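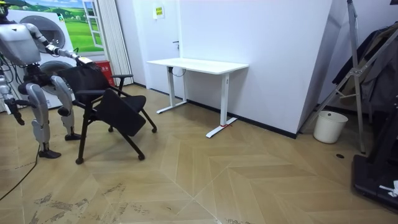

Moltier-users mailing list
Subject: Re: Room booking export drops the last slot of the day
Date: Sunday, August 28, 2022

Replying on list so the answer ends up in the archive.

> We run Moltier for room bookings at the Clorkside building. The
> nightly export to Plitance has been losing the final slot of the
> day in two of the rooms. The booking is visible in the web view and
> in the database, but the line is missing from the CSV. Other rooms
> on the same floor export fine. Server is set to UTC, rooms are set
> to local time. I have already rebuilt the index and restarted the
> export service. Is this a known problem, and is there a way to
> re-export a single day without touching the rest?

Yes, it is known. It is ticket 907 in the tracker, opened in February and still open. The summary there is misleading because it blames the CSV writer. The writer is fine. The row is already gone by the time the writer is called.

The export job selects bookings whose end time is earlier than the close of the day. Close of day is taken from the room record if the room has one, and from the site record if it does not. The comparison is strict, so a booking that ends exactly at closing time is left out. Rooms that inherit from the site get a padding of 60 seconds added before the comparison, which hides the fault. I would guess that your two rooms have their own closing time and the others do not. You can check on the room edit page, under Hours. If the field is filled in, even with the same value as the site, the padding is skipped.

The time zone setting is a separate matter and I would leave it alone. UTC on the server with local time on the rooms is the supported arrangement.

There are two workarounds.

Clear the closing time on the affected rooms so that they inherit again. This only helps if the rooms really do close when the site does.

If they keep different hours, set export.close_padding in the local config file. The value is in seconds and applies to every room, inherited or not. Restart the export service afterwards – a reload does not pick it up. Do not go above the length of your shortest slot, or the first booking of a late session can be exported twice.

On the second question, a single day can be re-exported with the --day switch. It writes a new file and leaves the old ones in place. Plitance matches on booking ID, so lines it already has are skipped and only the missing ones are added. Run it with --dry-run first and compare the line count with the web view.

One more thing to look at while you are in the room records. The Pirzada import script writes a closing time into every room it creates, whether or not the source file has one. Anything that came in through that script will show the same fault.

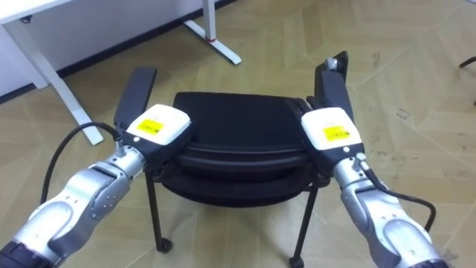

Black office chair on the herringbone floor, held by two robot arms.

If the padding does not fix it, please post the room record and the matching lines from the export log at debug level. Set the level back afterwards, as the debug log is not rotated in version 3.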